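Part 4: Putting the storage drive back in

By now you should have a Clitala tower that's been blown out, wiped down and stripped of everything you're replacing. If you skipped Part 3 and your case is still full of dust bunnies, go back and deal with those first. I'll wait.

This part covers the big spinning drive, the 3.5-inch one. It goes in before the processor and the memory in my order of doing things, and I know some guides have it the other way around. I like having the board bare while I'm wrestling with a heavy lump of metal. If I'm going to bump into something, I'd like it to be an empty slot and not a cooler I just spent twenty minutes seating.

What you need

The drive, in its caddy
One SATA data cable (45 cm is plenty for this case, and the 60 cm one that comes in the Uduvska cable pack will work but you'll be tucking the slack somewhere)
A free SATA power plug from the power supply
A small Phillips screwdriver, in case your caddy is the screw-in kind
A flashlight, or your phone

Before you start

Turn the computer off, flip the switch on the back of the power supply if yours has one, and pull the cord out of the wall. Then hold the power button in for a few seconds to drain whatever's left. Touch bare metal on the case before you pick up the drive, and touch it again every time you come back from getting coffee. I have a wrist strap and I do use it, mostly.

CAUTION: Hard drives hate being dropped, even from a couple of inches onto a table. Keep one hand free for the drive and set your screwdriver down before you lift it.

CAUTION: Don't open the power supply. There is nothing in there for you.

Fitting the drive to the caddy

1. Check which caddy you have. The Skutum ones are plastic and flex open, with little pins along the rails that poke into the screw holes on the sides of the drive. The older style needs four screws, and they have to be the short coarse ones.

2. Lay the drive label side up on something soft. A folded dish towel is great. Read the label now and write down the capacity and serial number, because once it's in the cage you'll be lying on the floor with that flashlight trying to read it. (Ask me how I know!)

3. Line up the connector end of the drive with the open back of the caddy. Press one rail onto its side first, then gently flex the other rail out and over. You want all the pins sitting in their holes.

4. Give the whole thing a light wiggle. If the drive slides around in the caddy, a pin has missed. Pop it off and try again — don't force it into the cage and hope.

NOTE: If one of the pins has snapped off, the caddy is still usable, but I'd swap it when you get the chance. My tower hummed for months and it was one missing pin the whole time. I paid 125 for a quieter fan set before I figured that out.

Getting it into the case

5. Lay the case on its side with the side panel off and the open side facing up. Make sure it's sitting flat and isn't rocking on a stray screw.

6. Sweep the loose cables away from the drive cage. I tuck the power leads back toward the power supply and leave just the one plug I need sticking out. Keep them off the processor socket in particular, since the contacts in there are easy to damage.

7. Hold the drive by its edges and bring it in from above, keeping it clear of the power supply and the cables as you lower it. Don't rest it on the motherboard while you rearrange your grip. The caddy makes a handy rail to steer by.
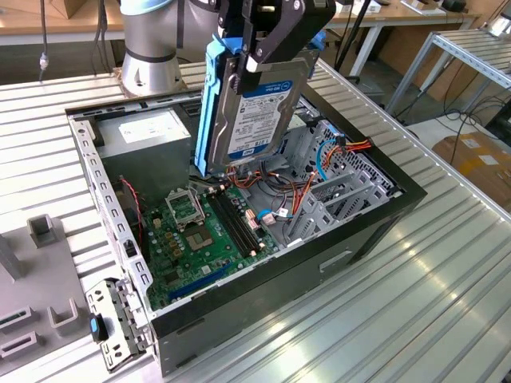

8. Turn the drive so the caddy rails match the rails in the cage, with the connectors facing the side your cables come from. Slide it in until the tab clicks. If it stops halfway, back it out and check for a cable caught behind it.

9. Plug in the data cable, then the power. Both plugs are L-shaped and only fit one way, so if you're pushing hard, flip it over.

10. Run the other end of the data cable to the board. I use port 2 for storage and keep the first one for the boot drive, but check the sheet that came with your Lei board, as the numbering is a bit odd on some of them.

Leave the side panel off for now. The processor is next, and you'll want the light.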